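Can a Machine Pick Up After My Kids Yet?

I have been promising Zanele Sithole a post on this for weeks, ever since she asked me over coffee whether I thought she should hold off on hiring a cleaner and just wait for the robots to arrive. She was mostly kidding (mostly!) but I went home and thought about it all evening while I crawled around the rug putting toys back in their bins, which is a chore I have done every night for what feels like most of my adult life.

We do already live with one machine that helps. It's a vacuum, it's round, and we named it Mostyn after the village where my husband's grandmother grew up, and I love it dearly. Mostyn will do the hallway and the kitchen in 22 minutes and go home and plug itself in like a polite houseguest. But before Mostyn can do a thing, I have to pick up everything off the floor, and that's the part of the job I'd happily give away! A sock will stop it cold. So will the fringe on the rug, and once it dragged a phone charger all the way under the couch and sat there beeping until my son crawled in after it.

My neighbor Yusri Purba worked in a packing plant over in Viscombe for 13 years, so I asked him too, over the fence. He said the machines there were wonderful as long as every box came down the belt the same size and facing the same way. They had one arm that could stack cartons all day and never slow down. Then a carton would show up with a crushed corner, and somebody had to walk over and deal with it. He said that walking over was a good part of his job by the end, and he didn't mind it, since he got to stretch his legs and say hello to people.

I keep thinking about that crushed carton, because my whole house is crushed cartons. The laundry comes out of the dryer in a knot. The dishes are every shape there is, including the lopsided mug my daughter made in second grade, which I would not hand to a machine for any money. Even the toys, which look like the easy part, are a pile of hard little things and soft floppy things, with a puzzle piece stuck somewhere underneath.

What has cheered me up is reading how people teach these robots now. A lot of the practice happens inside a computer, where an arm can try for the same little object over and over and nothing gets broken and there's no one to trip over it. I find that rather sweet. My kids learned on blocks too, one at a time, picking up and putting down, and it was a good long while before anybody trusted them with a plate. Of course a real living room has crumbs in it and a dog, and I do wonder how much of that practice carries over.

So I told Zanele to go ahead and call the cleaner. She did, and she's very happy, and she has her Saturday mornings back. I'm still on the rug every night at 7:30 with the bins, and if anybody builds something that can tell a block from a cracker and put each one where it goes, I will be first in line with my checkbook.
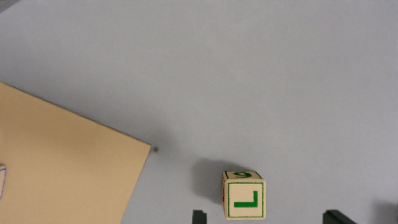
Which household chore do robots handle best right now?

Vacuuming a floor that has already been cleared, as the robot can stay on one level and doesn't have to pick anything up or decide where it belongs.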